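Open afternoon at the Doswood picking lab

By Malathi Varghese

On 9 Jul 2019 the automation lab at Doswood opened its doors to members, and I went with two colleagues from our packing office.
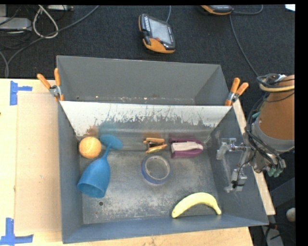
Our host was Vignesh Rao, who runs the lab together with Thenmozhi Kaimal. He began with the question which most of us had brought with us: why is it so difficult for a robot to take one thing out of a box? In a car factory the part is always in the same place and has always the same shape. In a warehouse a ball may come to rest beside a banana, and next time they lie in other positions. The robot must decide each time again where to hold and from which side.

The arm at the demonstration works over a metal bin with a divider in it. The task is to pick the objects one by one from the front part. Mr Rao told us that the team chooses them because they are annoying in different ways. A ball wants to roll. A plastic wine glass has a thin stem and a wide cup, and the gripper can come to it from many wrong directions. A roll of tape lies flat and gives the fingers very little to hold. I was surprised to hear that a stapler is considered one of the more friendly items.

Before our visit the team had made 518 attempts in June with this set of objects, and they keep a record of every one, also the bad ones. Ms Kaimal showed us a part of this record on her computer. She said that the failures are more useful for her work, and that she reads them in the morning with her tea. The system can plan up to 400 possible grasps for one pick before it selects one, and the planning goes quicker than I had expected.

After the first round there was time for questions. Muthu Bhat from Poltden asked about soft fruit, as his company packs mangoes. The reply was careful. The banana in the tests is handled with low force, but Mr Rao did not wish to promise anything about real fruit in large quantity. Revathi Chettiar wanted to know what happens if two objects touch each other. For the moment the arm sometimes pushes them apart first, and this costs time. I also asked about the price of such an installation, and was told that it depends very much on the gripper.

We were divided in 2 groups, and I would advise to come with the second one, where the discussion was longer. Safety shoes are not required, but long scarves and loose sleeves must be left at the reception.

The lab will receive visitors again in the autumn. Members who are interested can give their names to me at the office.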